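Como pedir horário flexível na sua empresa

Guia de Rebecca Pagano para o blog da Rutedix

Entrar mais cedo, sair mais cedo ou trabalhar em casa parte da semana são pedidos comuns, mas muitos chegam ao gestor sem preparação. Os passos abaixo servem para empresas de qualquer tamanho.

1. Leia as regras internas

Procure no manual do funcionário o capítulo sobre jornada. Na Zandness, com 148 empregados, a regra cabe em meia página e exige pedido por escrito.
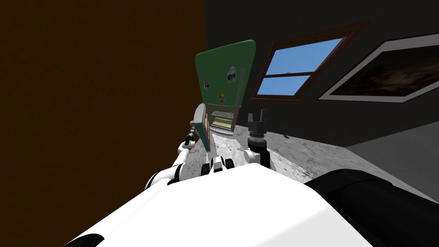 Braços de robô sobre um piso cinza, em simulação.

Se não houver regra nenhuma, pergunte ao RH quem decide. Em geral é o chefe direto, com aval da diretoria.

2. Anote sua rotina

Durante umas quatro semanas, registre em que horas você faz cada tarefa. Marque as reuniões fixas e os horários em que os colegas dependem de você.
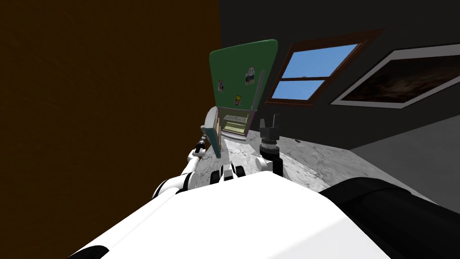 Com esse registro fica mais fácil ver o que pode mudar de lugar. Reuniões com clientes quase nunca podem - relatórios e planilhas quase sempre.

3. Escreva a proposta

Uma página basta. Diga o horário atual, o horário desejado, a data de início e como você será encontrado numa urgência. Proponha um teste de dois meses, com uma conversa no fim.
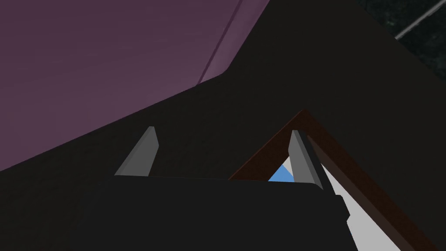 Evite comparar seu caso com o de outro colega. Pierina Serra, do RH da Dimley, recomenda falar só das próprias tarefas e entregar o texto antes da reunião, para o gestor ler com calma.
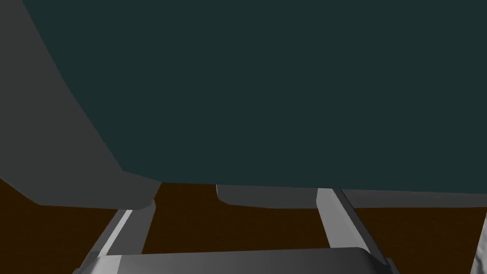 4. Confirme por escrito

Depois do acordo, mande um e-mail com o que ficou combinado e peça resposta. Se a mudança alterar a jornada do contrato, peça também um aditivo assinado e guarde uma cópia.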